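About Zistwood

Hello, and welcome! If you've found your way to this page you're probably wondering who is behind the night classes your neighbor keeps talking about, so let us introduce ourselves (we'll try to keep it short, and we'll probably fail).

Zistwood is a small independent school for grown-ups. We teach bookkeeping, everyday math, business writing and conversational Italian, mostly in the evenings, mostly to people who swore when they left high school that they would never sit at a desk again. Bernadette Barbier started the school with two classes in the back of the old Koutsoukos bakery, where the radiators knocked all through the lesson and everyone went home smelling of sesame. Viola Marras came to the very first Italian evening to help out, stayed to stack the chairs, and has been our co-director ever since.

We've grown a little. Last year 544 people signed up for a class with us, and the oldest of them was learning to write up the accounts for her daughter's flower shop. In January 2024 we moved into the second floor of the Hakent building on Plavance Street, with an elevator at last, and a kitchen where the coffee is free and the cookies depend entirely on who has been baking.

Our classes are kept small so that questions can be asked twice, or five times, without anyone sighing. There are no entrance tests. A full term costs $62 per class, books included, and if that's a stretch please come and talk to Viola, who would much prefer a conversation to an empty seat.

New terms begin every September, but the door is open before then. Come up, have a look around, stay for a coffee and tell us what you've always meant to learn!

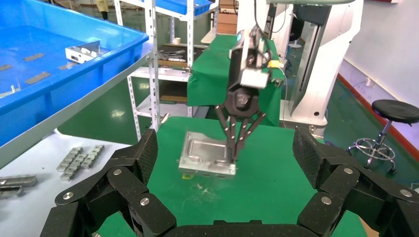
Getting a grip on a metal part, on a green cloth.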